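How to Test and Sort Small Electronics Before You Store or Give Them Away
Last updated: April

Most houses have a drawer of small black gadgets: timers, pagers, pocket radios, clip-on meters, old music players. This page covers how to go through them on a table, find out which ones still come on, and put them away so you don't have to do it again next year.

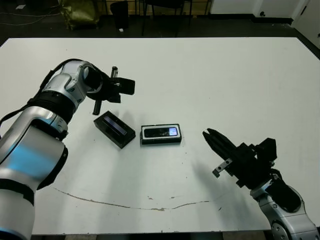
Octavian Zamfir wrote in to say that he skips the sorting and just puts fresh batteries in everything, and that in ten years he has never regretted it. Fresh batteries in everything is fine if you have four gadgets. With a full drawer you will spend more on batteries than the contents are worth, and you will put new cells into devices that have corroded contacts and won't run on anything. Sort first.

What you need

A clear table, light colored if you have one. Small black cases are easy to lose on dark wood, and so are their screws.
A small Phillips screwdriver and a very small flat one.
A battery tester. The cheap kind with a needle is good enough.
Cotton swabs, white vinegar, and rubbing alcohol.
A dry microfiber cloth.
Masking tape and a pen.
Zip bags, sandwich size.
Two shallow boxes and a third container for dead batteries.

Step 1. Empty the drawer completely

Take everything out, including the cords. Put the cords to one side in a heap and leave them alone until Step 6. If you start matching cords now you will be at it all evening.

Wipe the drawer while it is empty.

Step 2. Work on two at a time

Lay two devices side by side with the screens facing up and push the rest to the back of the table. Two is a good number for comparing, especially when the cases look alike, and you won't mix up the battery doors. Leave a gap between them so you can pick one up without nudging the other.

If a device has a removable door, keep the door directly behind it. Doors from the same maker often look the same and don't fit each other. I have two Joniteo timers, bought a year apart, and the doors will not swap.

Step 3. Try each one as it is

Before you open anything, press and hold the power button. Count to five. Some older units need a long press, and a short tap does nothing at all. If there is a slide switch, move it back and forth a few times, because dust gets under them.

Watch the screen from straight above and then from a low angle. There are two common types. A lit screen glows and is easy to spot. A plain gray LCD doesn't glow, and a weak one may only show its digits from the side. Plenty of working gadgets get thrown out as dead because someone looked for a light that was never going to come on.

If it comes on, tear off a piece of masking tape, write ON, and stick it to the back. If not, write a question mark. Don't write DEAD yet.

Step 4. Open the question marks

Slide off the battery door and look at the contacts before you take the batteries out. You are looking for white or blue-green crust. If you see some, put on gloves, take the batteries out, and drop them straight into the dead battery container.

For ordinary alkaline cells, the crust comes off with a swab dipped in vinegar. Dab, wait a minute, dab again. Then go over the same place with alcohol on a clean swab and leave the door off until the compartment is dry. Don't pour anything in. If the spring breaks off when you touch it, that device is finished unless you like soldering.

If the contacts are clean, test the batteries. A cell that reads in the weak zone will sometimes run a clock and nothing else. Replace it with one you know is good and repeat the long press from Step 3.

Use one known good set of batteries for all of your testing. Move it from gadget to gadget. The same set has gone through my whole drawer twice.

A swollen battery is a separate matter. If the case bulges, or the back has lifted away from the front, stop. Don't press it flat and don't charge it. Put it somewhere away from anything that burns and call your local recycling center to ask how they want it brought in. Do the same for any built-in battery that smells sweet or like solvent.

Step 5. Rechargeables

Devices with a charging port need more patience. A battery that has sat for a year or more may show nothing for the first half hour on the cord. Plug it in where you can see it, on a hard surface, and check at 10 minutes to make sure it isn't getting hot. Warm is normal. Leave it for 40 minutes in total before you decide.

My old Dristusa player showed a blank face for most of that time and then put up its battery icon as if it had been used the day before.

Only use a charger with the right voltage. It is printed on the charger and usually on the back of the gadget or inside the door. If the two don't match, don't try it.

Step 6. Cords

Now do the cords. Keep one cord for each gadget marked ON, plus one spare of each common type. Coil it loosely, put tape around the coil, and write the name of the gadget on the tape. Everything else goes to recycling. If you have owned a cord for years without knowing what it fits, you can let it go.

Step 7. Clean the cases

Use the dry cloth first, and then the cloth with a drop of alcohol on it for fingerprints. Keep alcohol off clear plastic windows, since it can cloud them. A slightly damp cloth is enough there. For the groove between a screen and its rim, run a dry swab along it, or a wooden toothpick if the dirt is packed in.

White and light gray trim yellows with age. Cleaning won't change that, and I don't recommend the peroxide methods for something this small.

Step 8. Put them away

Take out removable batteries before storing. This is the step people skip and it is the cause of nearly all the crust in Step 4. Tape the batteries together side by side, facing the same way, and cover the ends with tape. Put them in the bag with the gadget but not in it.

One gadget, one cord, one bag. Write what it is and the month you tested it on the bag. Squeeze the air out.

Built-in rechargeables should go away at about half charge, and should be topped up twice a year.

Use the first box for things you keep and the second for things you give away. Marinescu sells a divided tray that fits a standard kitchen drawer and it works well, but a shoe box lid cut in half does the same job.

Before you give anything away

Clear the memory. Recorders, players, and anything with a contact list will have a reset option in the menu, or a pinhole on the back that you press with a paper clip. Take out memory cards. Check the slot even if you are sure it's empty.

Include the cord. Thrift stores get a lot of gadgets without one and most of those don't sell. Leave the ON tape on the back too, so whoever prices it knows it was tested. The Cerstead exchange shelf asks for this, and other places might as well.

Common problems

Screen comes on but the digits are broken up. Usually a poor connection inside. Press gently on the case near the screen. If the digits fill in, it can be repaired, but it's rarely worth paying for.

Works on the cord and not on batteries. Dirty contacts, or a cell in backward. Check that first.

Battery door won't open. Look for a screw under a rubber foot or a sticker.

Thanks to Jailson Rangel for the tip about the rubber feet.

Comments (10) | Shares (106)

Contact | Copyright, all rights reserved | Back to top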